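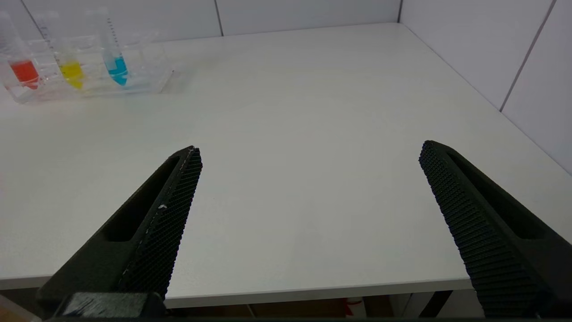

The job that month was to lift the tubes out of the rack, carry them over to the bowl side of the table, and put them back. Then do it again. The Dokbridge people wanted the arm to learn it from a person, so a person had to move it, and in June that person was me.

I worked the night half, from six until the building switched its lights to half power. My chair was in the next room. I had a pair of handles on springs, a screen, and a pedal to start and stop the recording. Whatever my hands did, the arm did a moment later. Whatever the arm did, it kept.

Before Grumden I had packed pharmacy orders, and before that I had looked after my mother, who at the end needed a cup held for her. You learn how far to tilt. You learn to wait after the swallow. I mentioned none of this in the interview. They asked if I had steady hands and I said yes.

The supervisor's notes came through on the screen each evening. Most were short. Don't stop above the rack. Close slower. One run from the night before had been thrown out and I asked why, and the answer was that I had paused. I had paused. I'd had the fingers open on both sides of the tube and had let them stay there, I suppose to be sure of it.

So I tried to be quick. I did a run with no pauses and watched it back.

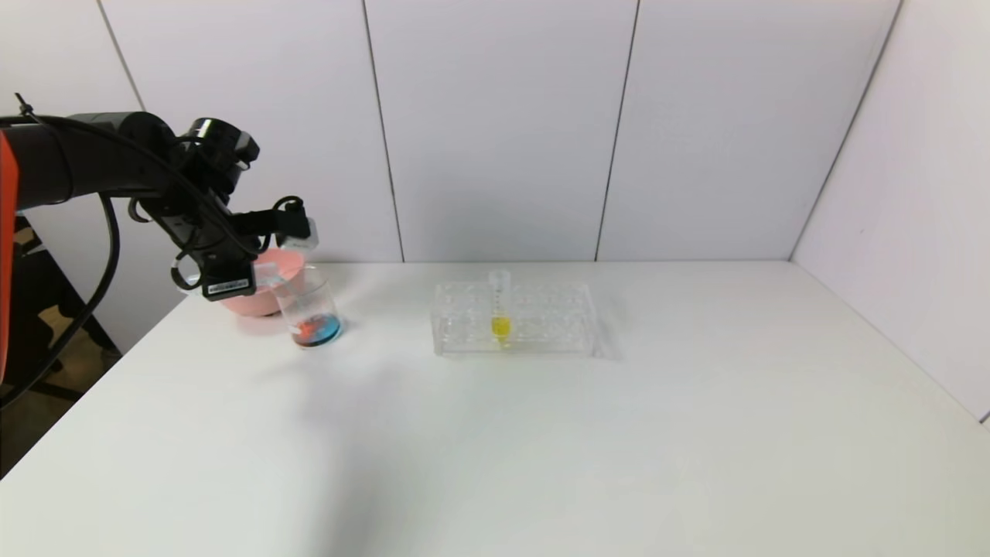
It looks like someone else, the day operator wrote under it, and are you feeling all right? I wrote back that I was fine and was trying to close the gaps. The reply took a while. Leave some of them in, it said. When it goes without you it has to have somewhere to slow down, and yours are in better places than mine.

I read that twice and pressed the pedal.

After that I went back to my own speed. Hämäläinen, the firm that had bought the finished skill, wanted it by the end of the month, and the target was 67 good runs. I kept the handles low between tries and let my shoulders drop. When I opened the fingers I opened them wide, the way you show a nervous dog your palm.
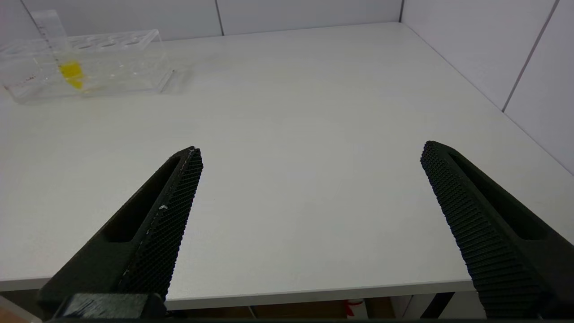 Somewhere in the second week I noticed I had started breathing out whenever they closed. I wondered if that went into the recording too, as some small dip in the wrist. I decided it probably did.

On my last night they let me sit in the room with it. The handles were unplugged and lying on their hook. The Grurkska program loaded, and the arm moved with no one moving it. It went out over the table, came down, and opened wide. Then it waited. It was a short wait, the length of a swallow, and I found I was leaning forward in the chair.

It closed slowly and lifted. 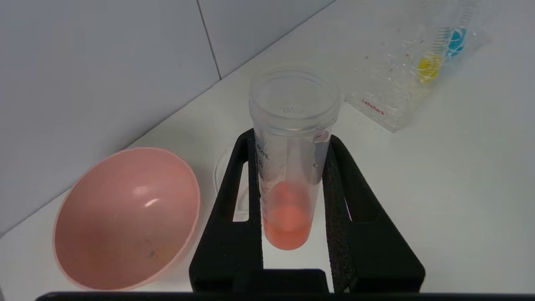

Afterward

I took the late bus home and washed the one cup in the sink. In the morning there was a message asking if I would come back for a new task, something with lids. I said I could start at six.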